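Danbridge Playhouse: Spring Notes

Rehearsals for Trunardale are under way in the upstairs studio, and the show opens in April for a run of 7 performances. It is a new one-act musical set in a river town during the last season of its ferry. The cast is small, with four singers and a three-piece band on stage throughout.

Trunardale was first heard as a reading at the Ulow Street workshop, where it ran well over two hours. The writers have since dropped a subplot and two songs, and the ferry captain's number now comes much earlier. The version we are staging lasts 110 minutes with no intermission. Latecomers will be seated after the opening song, at the back of the house.

The piano, bass and clarinet parts have been rewritten to suit the room. The studio has a low ceiling and a hard floor, and the singers will not be using microphones. We have moved the band to the left side of the stage so that the clarinet does not cover the quieter lines in the second half. 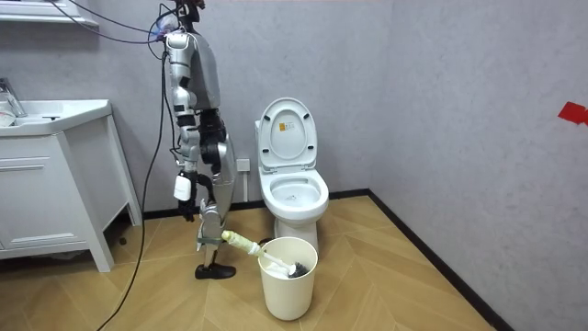
Tickets and seating

Tickets are $39 for all seats. Members of the playhouse may book ahead of general sale by calling the box office or stopping at the front window between noon and 5 p.m. Seats are not numbered. If you need a space for a wheelchair or a seat close to the door, please say so when you book and we will hold it for you.

Street parking near the playhouse fills up early. The lot behind the Wu Building is open to our audience after 6 p.m., and the walk from there is level and well lit.

Open rehearsal

Members can sit in on one rehearsal before the show moves to the main stage. The company will run the first half, take notes, and then work on whichever song needs the most time. Expect stops and repeats. The session begins at 4 p.m., and the side door will be unlocked shortly before that.

Songbook

A printed songbook with the full vocal score will be sold in the lobby during the run. It includes the two songs that were cut after the reading. Orders can also be left at the box office.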